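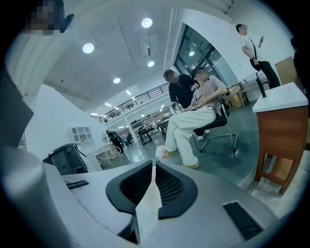

Minutes of the August meeting of the Rolton Lane Homeowners, taken down by Vasiliki Liapis. We got going a little after seven in the evening, once the coffee had made it all the way down the table, and Nektarios Michailidis was kind enough to chair again. We met in the bright open workspace with the white ceiling, and several people remarked how pleasant it was to read a site plan in there after the gloom of the old hall. The June minutes were read and approved with one correction: the gravel for the footpath was washed stone, and I had written pea gravel. My apologies to Paraskevi Katsaros, who chose it.

Retaining wall at the lower lot

Manolis Tzanetos went through the two bids for replacing the timber wall behind the mailboxes. Tistora would pull out the old ties and put up a segmental block wall with a drain behind it, and Mikuš would do much the same in poured concrete with a stone face. Everyone liked the look of the stone (so did I, very much!), but the block can be taken apart and reset if the bank moves again, and it did move twice last winter. After a good long talk we voted to go with Tistora. Xóchitl Palacios voted against, and asked me to note that she has no quarrel with the company and simply prefers stone.

Manolis will ask them whether the capstones can be had in the darker color.

Paths and paving

The front walk has settled by the bench and water stands there after rain. Paraskevi has priced 200 replacement pavers from Rerthorpe, and delivery comes to $602 on top. Nektarios wondered if we could pick them up ourselves in two trips, and Manolis offered his trailer, for which many thanks. Left with the two of them to arrange.

Planting

Xóchitl brought her sketch for the slope above the new wall, and it is lovely. She proposes 24 creeping junipers along the top, with switchgrass behind them and the existing serviceberry left where it is. The total with mulch is $2,177. Approved, with planting to wait until the wall crew has cleared out. Some discussion of deer followed, and went on for quite a while.

Other matters

The sprinkler head by the east gate is still spraying the road. Nektarios will look at it.

Paraskevi would like her wheelbarrow back, please, whoever has it.

We finished up at ten to nine. Next meeting in October, same place, and Xóchitl is bringing the cake.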